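Last updated: November

Slept from 2225 until a little before five. The house was at 61 when I got up, which is the new overnight setting and is tolerable with the second blanket. Spent the first hour on the water problem again.

The softener ran its cycle in the night, as programmed, and the brine tank dropped by 2 inches. That is the correct amount for the setting I chose last week. The kitchen tap still leaves scale on the kettle, so either the bypass valve is passing hard water or the resin is finished. The Deligiannis manual gives a test for the first case: close the inlet, open the tap, wait for the flow to stop. Mine did not stop. It fell to a thin trickle and stayed there, which points to the valve.

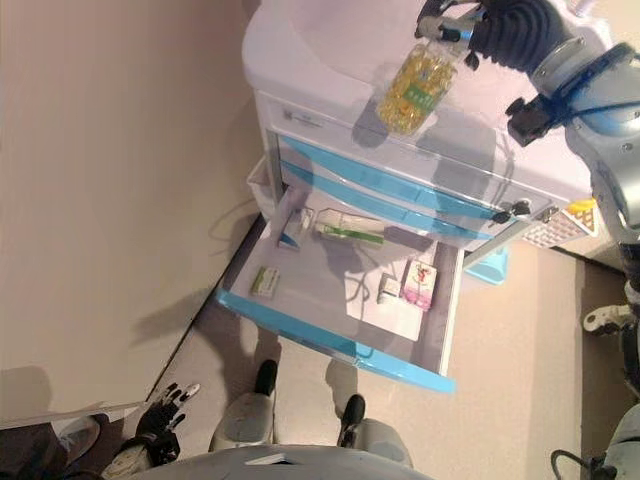 The valve seals are the old Lavton pattern, and the store in Tovbridge no longer stocks them. I have a few left over from the upstairs work, but I could not say where, and that used up most of the morning. My parts are in coffee cans with no labels. I would do better with one drawer lined with white paper, like the one in the medical cart, where each box can be seen from above and a stray length of gray cable shows up at once. Found the seals in the third can I tried, under a bag of hose washers. Two sizes, mixed. Sorted them by laying each one over the drawing in the manual.

Shut off the main at noon. Took the bypass apart on a towel. The lower seal had a flat spot and a split on the inside edge. The upper one looked sound, but I replaced both and put a thin coat of silicone grease on each. The spindle had a ring of scale that came off with vinegar and an old toothbrush. Reassembly was slow – the retaining clip goes in one way only, and the manual shows it from the wrong side.
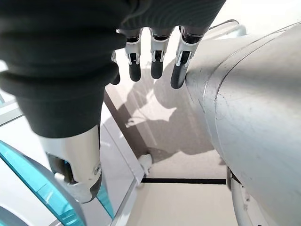
Ribbed knit cover over the back of the hand, thumb and fingers exposed.

Main back on by midafternoon. No drip at the joint. Repeated the test and the flow stopped completely. Hardness strip at the kitchen tap still read on the high side, but there is untreated water in the hot tank and that will take a day or so to clear. I will not change the cycle setting until I have a second reading.

Ordered seals from Cludus, a bag of 88, which is the smallest quantity they sell. Wrote the meter reading on the inside of the closet door. Soup for dinner, then checked the joint again with a dry paper towel. Dry.

Tomorrow: strip test before breakfast, drain a bucket from the hot tank, buy salt.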